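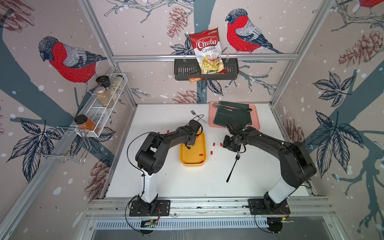 gasket_case wrote:
Chores thread, September edition, same bet as last year: can a machine clear a table before one of us dies of old age? My position is still no, or at least not one I'd let near the good plates. Folding a shirt on a stage is one thing. Table clearing is a pile of small decisions, and every one of them is dull to us and murder to a motor. Take the fork. It's thin, it's shiny, it lies flat, and you have to get under it somehow. The right arm has hold of one, tines up by the gripper and handle pointing down at the table, and if my nephew held a fork like that we'd have a talk. There's still another fork lying at the back and little red things on the table as well as in the yellow tray. Discuss.

mopbucket32 wrote:
Holding the fork at all is the hard part, and you've skipped straight over it to complain about manners. Five years ago you'd have been posting about how they couldn't pick up a sponge.

gasket_case wrote:
I did post about that. I stand by it.

Delia_tile wrote:
Can we talk about the wallpaper? Birds and pine cones on pink. It's nicer than my kitchen. So are the spices.

shiftlead_tom wrote:
I run second shift at a place that packs hinges, so I'll give the shop-floor side. We have a Flotberg cell that drops screw packs into cartons and it is very good at it, provided the carton is where the carton was yesterday. Some Saturday in the spring a pallet came in with the flaps folded the other way and the whole thing sat there blinking until a human being unfolded them. That human was paid time and a half. I don't hate the machine. I just wouldn't send it into anyone's house, where the flaps are always folded the other way.

mopbucket32 wrote:
That's a pick-and-place cell with fixed points. Comparing it to two arms working off cameras and learned behavior is like judging a dog by your toaster.

shiftlead_tom wrote:
The toaster works, though.

quietpart wrote:
Has anyone here lived with one of the consumer ones? My sister had the Hestia on trial. She named it Samuel. Samuel could load the bottom rack of a dishwasher if you rinsed the plates, stood them up for him and took the cat out of the room. She did the arithmetic and decided she was the one doing the dishes – Samuel was a guest who liked to help.

gasket_case wrote:
Thank you. Exhibit A.

mopbucket32 wrote:
Exhibit A is one product. Flarton has a demo where it sorts a full drawer, mixed forks and spoons.

gasket_case wrote:
I've seen it. It's sped up. Watch the clock on the wall in that video and get back to me.

mopbucket32 wrote:
OK, it's sped up. It still sorts the drawer. I don't care if it takes all night, I'm asleep.

Delia_tile wrote:
This is where I end up too. I don't need fast. My dishwasher takes forever and I've never once stood over it with a stopwatch. What I need is to not come down in the morning and find a spoon in the garbage disposal.

shiftlead_tom wrote:
On the floor we do need fast, so maybe it reaches kitchens first after all. I don't love having typed that.

quietpart wrote:
Napkins, though. Samuel never got anywhere with napkins. The green one in the pink tray at least came out folded, whoever folded it.

gasket_case wrote:
A folded napkin with spoons on it is a place setting where I grew up. Fine. I'll move from "no" to "not yet, and keep it away from the gravy boat." 321 replies in last year's thread and that's the furthest I've budged.

mopbucket32 wrote:
Bookmarking this.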